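Wrist camera or fixed cameras for comparing two grippers in sim?
Reading time: 2 minutes

Posted by Brornard
I'm trying out two grippers on the same white arm in a simulated kitchen, and I can only afford to render so many views. Each gripper gets 32 goes at the marble counter. My low side camera gives me views like this, with the gripper down by the dark box on the floor:

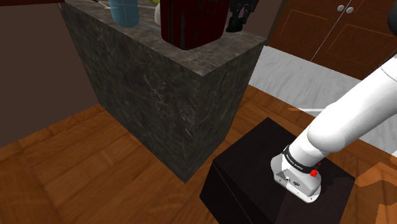

Which views would you keep?

Posted by Wonham
Keep the wrist one, definitely! I dropped mine once to save disk space and had to redo 2,000 runs (still cross about it). You want to see both fingertips against the stone before they close.

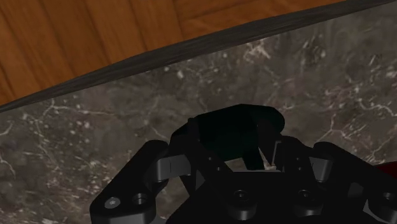 Wrist view, fingertips over the dark marble

Watch the edges though – on mine, anything off to the side hides behind a finger link, so I moved the camera back a touch and the misses were much easier to sort out. Then add one high camera for the elbow. With a busy worktop, fork and boot and all, I like to know where the forearm is going.

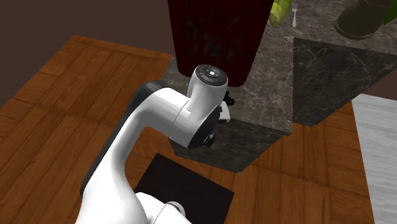 I'd also log the joint angles at the same rate as the pictures, or you'll be lining them up by hand like I did in November. Took me 13 evenings.

Posted by Drorton
just use whatever the default is, worked for me

Comments (2)

Breathnach: Same controller gains for both grippers? I forgot and wasted 7 runs.

Brornard: Ah. No. Off to fix that, thanks!

Contact us | © Wonham Help Boards | Back to top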